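Sorting the drinks shelf, part 4

The last part dealt with tins and jars. Drinks were left over, and they turned out to be the awkward group, as the containers have almost no dimension in common. A tin is a tin, more or less. A bottle can be tall, square, waisted, ribbed or all of these, and the shelf has to take whatever comes home from the shop.

The shelf in question is the lower one in the Urnwood unit, in the passage between the kitchen and the back door. It has a clear depth of 96 mm in front of the pipe boxing. The boxing can't be moved. Anything wider than that overhangs the front lip, and anything that overhangs gets knocked off by a coat.

My first attempt used a Drelen divider rack, the adjustable type with slotted rails. It has 5 positions. It works well if every item in a row is the same width, and badly otherwise, as the uprights lean when one side carries more than the other. I returned it to the box in November and went back to sorting by shape.

The method is simple. Take one of each kind of container, stand them on a clear bit of table with space between them, and look at the outline and the base. Labels are no help at this stage. Two bottles with the same stated volume can differ a good deal in width, and it is the width that decides where they go.

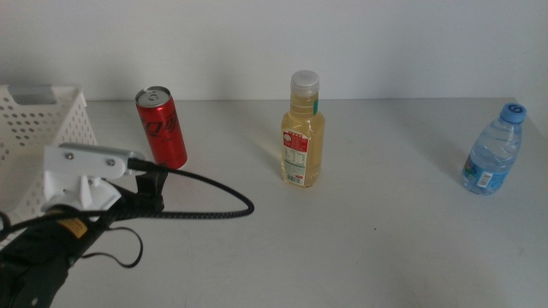
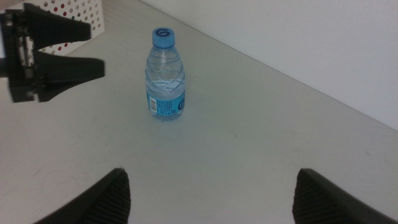
The small water bottle with the blue cap and blue label, in both pictures.

Three groups came out of it:

Cans. Rigid, round and narrow. They can go two high if the rims seat properly, though I keep them in a single layer because the upper ones come down when you pull from the bottom.

Squared bottles. Tea and juice, mainly. The flatter sides let them sit against each other with little waste, so they go at the left end of the shelf, hard against the side panel. Screw cap upwards, always. I tried laying them flat and had one weep overnight on to the lining paper.

Small ribbed water bottles. These are the difficult ones. The wall is thin and the ribs give under pressure, so a tightly packed row bows forward in the middle. Leaving a finger's width at the end of the row cures it. They also need to be kept away from the boxing, which gets warm when the heating is on.

For bottles that don't fit any group I use a loose basket on the floor below. Grulden sell one that suits the gap, but any basket with a cut-out handle and a flat bottom will do.

The lining paper has since been replaced with a ribbed rubber mat from Kwiatkowski, the hardware shop by the station. Cut it slightly short of the shelf depth, or the front edge curls. Mine curled, and I trimmed it in place with a knife and a steel rule, which has left a mark in the shelf.

Part 5 will be the cleaning products under the sink. I need to fix the hinge on that door first.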